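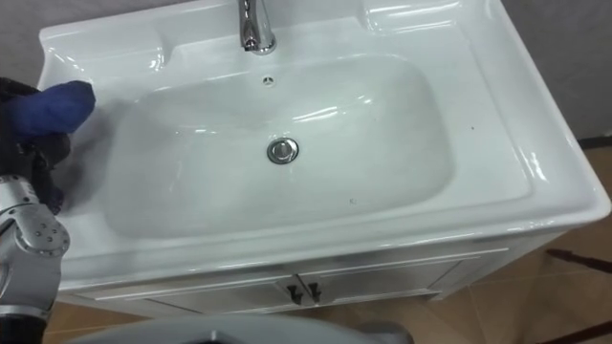

Hi everyone, I'm looking for two people to join me on bathroom turnovers, starting as soon as we can get you a set of keys. I run the cleaning side of Tandevow, which looks after furnished short-stay apartments for a bunch of different owners. We have 36 apartments at the moment, spread over two buildings (Akyol and Flerkeo, a ten minute walk apart), and I've been doing far too many of the bathrooms myself!

So what's the job? Mostly sinks, tubs, mirrors, floors and the insides of vanity cabinets. I split the work by room, so you'd have bathrooms and somebody else has the kitchen and the beds. I know that sounds dull to some people. I like it – you get quick at it, and a sink that's been done right looks great when you switch the light on.

I'm picky about sinks, I'll admit that up front. White ones show everything. I want the basin washed with a soft sponge and the mild cleaner we supply, rinsed all the way around, then dried with a clean cloth so there are no drips left on the chrome. Pop-up stoppers come out if they're the kind that lifts out, and you clean underneath. Overflow holes get the little bottle brush. If there's a molded ledge for soap, go into the curve where it meets the deck, that's where the toothpaste ends up. Please no scouring powder and no green scratchy pads on anything glossy, ever. We had to replace a sink in Akyol last December after somebody went at it with steel wool, and the owner still brings it up.

Cabinet fronts get wiped too, especially the trim on the panels and the area by the handles. Then open the doors, check for leaks at the pipes, and take out whatever the last guests left behind. You'd be amazed how many half bottles of conditioner I own.

**Hours and pay**

- 17 hours a week to start, mostly late mornings and early afternoons, between checkout and check-in
- Every other weekend (we swap a lot, just ask)
- Pay is hourly, and I'll tell you the rate on the phone before you come in, so you don't waste a bus fare
- Your first two weeks are paid the same as all the others, and you'll work alongside me
- Cleaner, cloths, gloves and knee pads are all supplied

**Who I'm hoping to hear from**

You don't need to have cleaned for money before. If you keep your own bathroom nice and you can be on your feet for a few hours, we can teach you the rest. You do need to be OK with stairs (the elevator in Flerkeo is slow, and the supply closet is in the basement), and OK with bending and kneeling. Strong smells aren't a big part of it, but if bleach bothers you, tell me and we'll work around it. I need you to be on time too, as guests sometimes turn up early with all their bags.

We use Hokilico for the schedule. It's an app on your phone, it shows which apartments are yours that day, and you tick each one when you're finished. It's a bit clunky and it logs you out constantly. I can print your list if you hate it.

**How to apply**

Write me a few lines by email or drop a note at the front desk in Akyol, marked for İlker Tatlı. He does the hiring paperwork and he'll pass it to me the same day. No résumé needed, just your name, a phone number, which days you can't work, and when you could start. If you've got a person who can vouch for you, great, put their number down too.

I'd like to have both people picked within a couple of weeks. If you come by to meet us, wear shoes you don't mind getting wet – I'll probably have you try a sink while we talk!

Posted Thursday, September 4, 2014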